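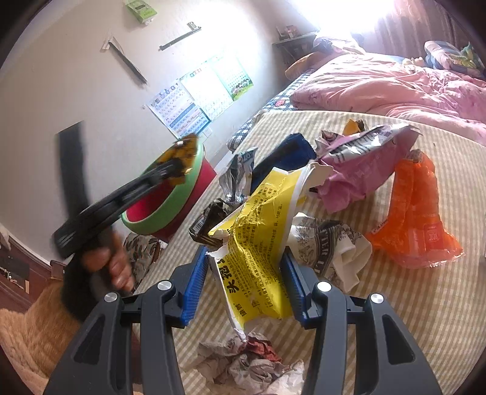 A flattened medicine box on a gingham tablecloth.

How to clear out a home medicine cabinet

Set aside 40 minutes and a clear stretch of table. Bring everything together first – the bathroom shelf, the kitchen drawer, the travel bag, the glove box. Most homes keep medicine in more places than people remember.

Step 1. Sort by date
Check the expiration date on every box, bottle and tube. On cartons it is usually stamped on an end flap. On tubes it is pressed into the crimp. Anything past its date goes in one pile. Anything with no date you can read goes in the same pile.

Step 2. Match packs to boxes
Loose blister packs should go back in their own cartons along with the leaflet. If you can't tell what a pill is, don't keep it.

Step 3. Pull out old prescriptions
Leftover antibiotics should not be saved for the next illness. The same goes for eye drops that have been open for more than 4 weeks, unless the label gives a different time.

Step 4. Get rid of the discards
Take them to a pharmacy drop box if there is one near you. Keep the pills in their packs and ask at the counter about liquids and inhalers. Cross out your name and prescription number on any label. Empty cartons can be flattened and put in with paper recycling.

Step 5. Put the rest away
Choose a dry spot out of reach of children. A hall closet is better than a bathroom. I use 2 lidded Nusirano bins, one for daily medicine and one for first aid, but any box with a tight lid will do. Write the contents on the side, not the lid, if you plan to stack them.

Step 6. Make a list
Tape a sheet inside the closet door with each item and its date. Go through it again in 6 months. Ours gets done in August, before school starts, and again in late winter when the cold medicine is running low.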